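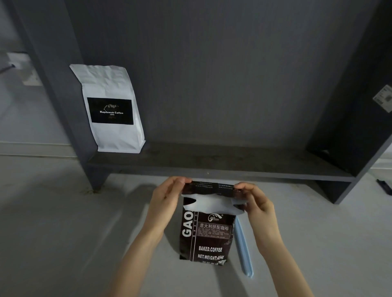 **Coffee packaging** is the wrapping or container in which coffee is stored, shipped and sold. Its main purpose is to protect the coffee from air, moisture, light and outside smells. It also carries the name of the seller and the details that buyers need, such as weight, origin and roast date.

## Background

Green (unroasted) coffee keeps fairly well and has long been moved in woven sacks, most often of jute. Roasted coffee goes stale much faster. Until the later nineteenth century many households bought green beans and roasted them at home in a pan, so the question of how to keep roasted coffee fresh mattered little to shopkeepers. As roasting moved to factories, paper bags and tins came into general use. Vacuum-packed tins appeared around 1900 and remained common for most of the following century.

Flexible bags made from layers of plastic and foil became widespread after the Second World War. They were lighter than tins, took up less room in transit and could be printed in several colours.

## Staling and gas

Roasting leaves carbon dioxide inside the bean. The gas escapes slowly over days or weeks, and faster once the coffee is ground. Coffee sealed straight after roasting in an airtight bag can make the bag swell or burst. Roasters once dealt with this by leaving the beans to stand before packing, which let some of the aroma escape too.

The one-way valve, brought into use in the 1960s, lets gas out of the bag without letting air in. It is usually a small plastic disc fixed to the upper part of the bag, on the inside or the outside. Many roasters also flush bags with nitrogen before sealing.

## Types of bag

The side-fold bag has a pleat down each side and is closed at the top by folding or by a heat seal. The flat-bottomed bag stands upright on a shelf and costs more to make. The stand-up pouch has a rounded fold at its base and often a press-to-close strip. Block-shaped vacuum packs are used mostly for ground coffee, as whole beans give an uneven surface and may pierce the film.

Paper bags with a thin lining are still used by shops that sell coffee soon after roasting. They are often closed with a tin tie, a strip of wire covered in paper or plastic that is bent round the folded top.

## Labels

Larger firms have their bags printed in long runs. Small roasters commonly buy one plain or part-printed bag and add stickers for each coffee, as the range may change several times a year. The Skutthorpe roaster Ivarent, for instance, sold its coffees in two bag sizes and marked the roast date by hand until August 2016. Its founder, Kai Oltmanns, later moved the firm to Cuncombe, where the dates were stamped by machine.

## Waste

Bags made of several bonded layers are hard to recycle because the layers cannot easily be pulled apart. Single-material plastic bags are easier to process but may let in more oxygen, depending on the film used. Compostable bags are also sold, though many break down only in industrial plants and the valve may have to be removed first.

## See also

- Coffee roasting
- Food storage
- Vacuum packing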